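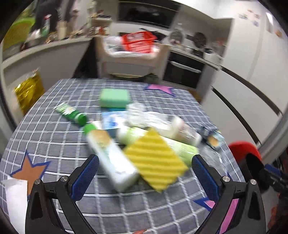

Opening slide stays up while people sit down. Start with the station layout at Buvside and leave the project history for the end. The open day ran four stations, and station two was the hand-held gripper: two black fingers, a blue textured pad on the inner face of each, four screws per finger. Point at the yellow sponge between the pads. It is the easiest object in the pile, and most visitors went for it first. Then point at the bottle and the white tube behind it, where the talk is going.

**Slide 2 - What the visitors were asked to do**

- Pick one item, lift it clear of the pile, put it down to one side.
- No instruction on how to hold the tool. Staff gave the safety line and stepped back.
- 5 minutes per person, then hand over.
- Say clearly that this was a demonstration. We logged it, but it was not designed as a trial.

**Slide 3 - Numbers**

142 visitors used the tool. 1,421 grasps logged. Pause here and let them read the table.

The spread matters more than the total. Some people made three careful attempts and stopped. Others kept going until told to hand over. Do not quote a mean, it hides this.

**Slide 4 - Pads**

Brastov supplied the pads. The texture helps on soft items and on cardboard. On smooth round plastic it helps less than we expected, and the pad edge tends to meet the bottle before the flat does. Visitors corrected for this by turning the wrist. The arm at station three has no such habit and has to be given one.

If asked about wear: we changed pads after 300 grasps as a precaution. We have no wear data and should not guess.

**Slide 5 - Clutter**

Stanciu's planner was written for separated objects. In a pile, the first contact is often with the neighbour of the thing you want. Two causes:

1. The fingers need space on both sides, and a pile rarely gives it.
2. Long items lie across each other, so a lift at one end moves the rest.

Play the clip once, without sound. Do not talk over it.

**Slide 6 - What went wrong on the day**

- Queue at station two blocked the door. Move it to the far wall next time.
- Logging stopped for a short period after lunch. Those grasps are not in the total.
- The printed sheet used "jaw" and "finger" for the same part. Use "finger" throughout.

**Slide 7 - Next**

Clarnument will repeat the demonstration in April with the same tool and a fixed set of objects. That gives us something we can compare - the open day alone does not.

Questions. If time is short, skip slide 6 and go from clutter straight to the April plan. Spare slide on finger geometry is at the back, only if somebody asks for dimensions.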